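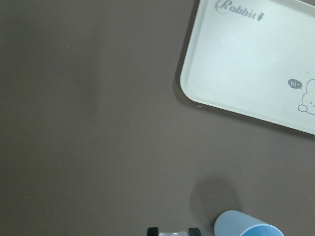
Minutes, monthly meeting of the Jabłońska Street Tenants' Kitchen, held in the ground floor common room. Kacper Olszewski in the chair, Zbigniew Kaczmarczyk taking notes. Start 6 p.m. The first item was the tableware left over from the summer. Kacper wants one pattern for the children's breakfast and proposed the pale tray with "Rabbit" lettered near the top and the "hi~" speech bubble, to go with the light blue cups. Zbigniew asked whether the raised rim was high enough to hold a spill. Kacper said it had been fine at the last two breakfasts. Agreed to keep this pattern and stop buying odd ones.

Minutes of the previous meeting
Read and accepted with one correction: the broken drawer is the one by the sink, not the one by the window.

Trays and cups
We have 28 trays fit for use. Four more are scratched and will be kept for craft afternoons, to be used under paint pots. Cups are short, as several went home with families in the fall. A note will go up by the door asking for them back. If they have not turned up by the December meeting, Kacper will order replacements from Altent, who supplied the last ones.

Storage
The trays do not fit flat in the upper cabinet. They have been going in on their sides and sliding out when the door is opened. Zbigniew has measured the lower shelf next to the fridge and they will lie flat there in two stacks. The baking pans now on that shelf move to the upper cabinet. The lids stay where they are for the time being. A label is to go on the shelf edge.

Washing up
Two complaints about trays being put away damp. The drying rack is too small for a full breakfast. It was suggested that we buy the larger Plurkholm rack, which costs 80. Approved. The old rack goes to the craft cupboard if anyone there wants it. Scouring pads are not to be used on anything with a printed design. Soft sponges are under the sink.

Tables
The brown tabletops are to be wiped down before each meal as well as after. There was some talk about tablecloths. Most of those present found them a nuisance with small children. No change.

Money
Balance stands at 2855 after the Cindeck invoice for the faucet repair. The rack will come out of this. No other large bills expected before the new year.

Other business
The toaster on the left trips the breaker when the kettle is on. Zbigniew to look at it. Until then, one at a time.
Next breakfast is Saturday. Setup from 8, tables first.

Meeting closed at 7:10 p.m.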